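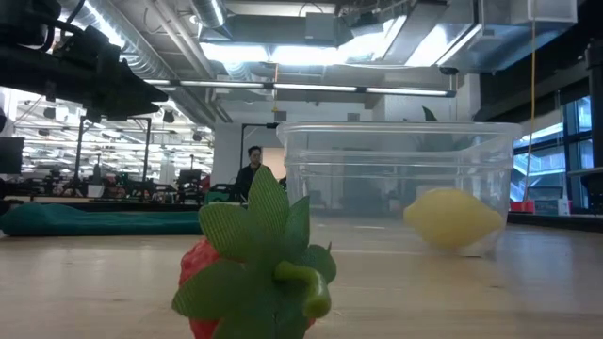 Toy strawberry, with a toy lemon and a clear storage bin behind.

Search the encyclopedia Go
Print this article | E-mail to a friend

Toy fruit

Toy fruit is the name given to small copies of real fruit made for play, for teaching or simply for the pleasure of having a bowl of cherries that will never go off. It belongs to the larger family of play food, alongside the fried eggs, the iced buns and the tins of pretend soup, and it is very often the first kind of play food a child meets, perhaps for the good reason that fruit comes in such cheerful colours and such friendly shapes. The strawberry and the lemon are old favourites, and a great many sets are built up from those two, with a banana, an apple and a bunch of grapes to keep them company.

Materials

The oldest toy fruit still to be found in family cupboards is usually of turned wood or painted plaster, and lovely to hold, though the paint does chip. Most modern pieces are plastic, either blown hollow, so that they are light and a little squashy, or moulded solid, so that they land on the floor with a real thump. Felt and knitted fruit have a loyal following as well, especially among grandparents! Leaves and stems are often made separately and pushed or glued into the top, and it must be said that these are the parts most likely to go missing. Many a much-loved strawberry has spent its later years quite bald.

The Catterall toy library, which keeps one of the larger lending collections, lists 102 pieces of toy fruit in its catalogue, of which 47 are plastic and 55 are wood or cloth. Its oldest set is a boxed one by Zalletti, with painted plums and pears nestled in straw, and it is lent out only in March, when the library holds its market stall afternoons.

Use in play

Sorting is where most children begin. They put the reds together and the yellows together, then change their minds and put the big ones with the big ones, and a good deal of early number work is done this way without anyone having to call it that. Later come the shops and the cafés, with a cloth for a counter and buttons for money, and a customer (generally a patient adult) who is sold the same lemon many times over.

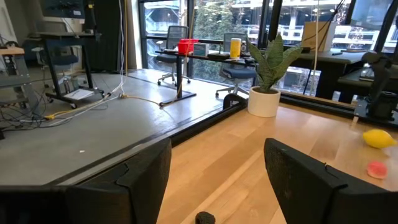 Shopkeeping of this sort can go on happily for a whole afternoon, and it helps to have a few pieces that look nearly alike, so that there is something to choose between. The Nukeck orchard set is well known for this. It has two kinds of pear and two kinds of plum, and the small booklet tucked into the lid suggests asking a child to find the odd one out by touch alone, with the eyes closed and the hands under a tea towel.

Storage and care

A shallow see-through container suits toy fruit very well, as everything can be seen at a glance and there is no need to tip the whole lot out to find one berry. Deep bins hold more but tend to bury the little pieces at the bottom. Solid plastic fruit can be washed in warm soapy water and left to drain on a towel. Wooden pieces prefer a damp cloth and a quick dry, and felt ones should be sponged gently and then pressed back into shape while still moist. 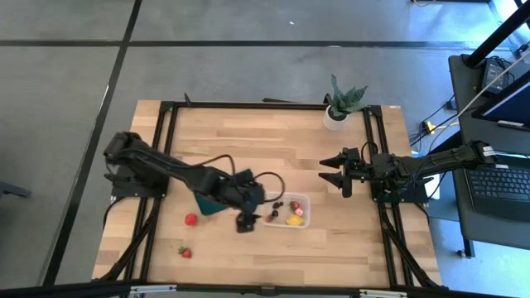 Can hollow plastic fruit be washed in the same way as solid fruit?

It can be wiped with a soapy cloth, but it should be kept out of the basin if there is a small air hole in the base, as water gets in through the hole and is very slow to come out again.

Collecting

Older sets turn up at fairs and church sales, often mixed in with dolls' dishes. Collectors look for the original box and for leaves that match. Early Bradance fruit is marked underneath with a small letter B, though later pieces carry only a paper sticker, and few of those stickers have lasted.

Last updated July 22, 2019

Related articles
Play food
Toy kitchens
Dolls' dishes and tea sets
Toy libraries
Sorting games
Wax fruit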